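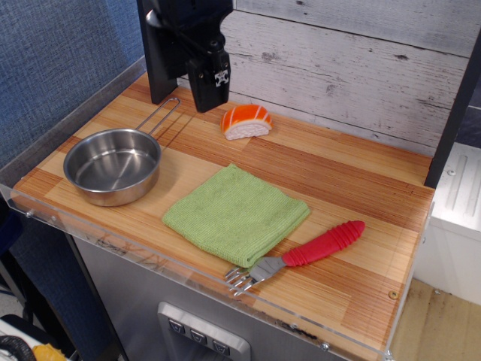 # Billholm play kitchen, after one winter of use

I bought the Billholm counter in November from Sudico, a small shop which sells toys for nurseries and also to private people. It cost 3277 crowns with delivery, and the set of accessories was extra. I run a small playgroup in Stastenska street, with 14 children on a full day, so a toy kitchen in our place has a hard life.

**Assembly**

The instructions say 60 minutes. I needed a whole evening, mostly for the rim. It is made of clear acrylic and fixed with small screws, and if you tighten the first screw completely, the next hole does not meet its partner any more. Leave all of them a little loose until the end. I wrote to Sudico about this and they answered politely, but the instructions on their page are still the same.

**The counter**

The top has a wood pattern in light and reddish strips. I find it a bit too lively, but the children like it, and small scratches are difficult to see. The rim I like very much. With our old kitchen from Wang everything rolled down on the floor, and I was on my knees under the shelf every afternoon. Now most things stay up. The acrylic shows fingerprints, of course, and I wipe it more often than I wipe the real kitchen.

The back wall with the pale plank pattern is pretty. Paint comes off from it with a damp sponge if you are quick — felt pen does not.

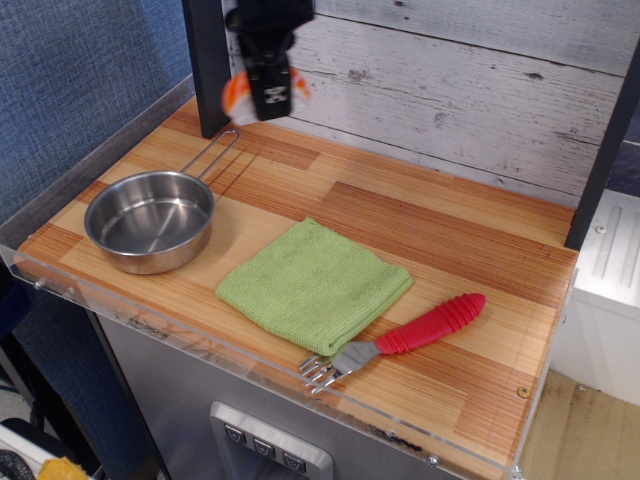
The accessories are of mixed quality. The saucepan is the best piece. It is stainless steel, it makes a proper noise when somebody stirs in it, and after the winter it has no dents. I am less happy with the thin wire handle, which sticks out far and catches on sleeves. The fork has a red ribbed handle that is easy to hold for small hands, but the tines are metal, so I give it only to the older ones. I also put a folded green microfibre cloth on the counter, which did not come with the set. The children use it as a plate, as a pot holder and as a blanket for the sushi.

The control panel at the front has three dark square buttons with symbols. They are pressed all day long, and until now none has become stuck.

**Would I buy it again?**

Yes, but I would wait for a lower price. For 3000 crowns I would not think long. If you have one child at home, a simpler kitchen is enough. For a group I can recommend it, with a different saucepan handle if Billholm ever makes one. Spare screws can be ordered from Sudico in small bags, and I advise to take one bag at once with the kitchen.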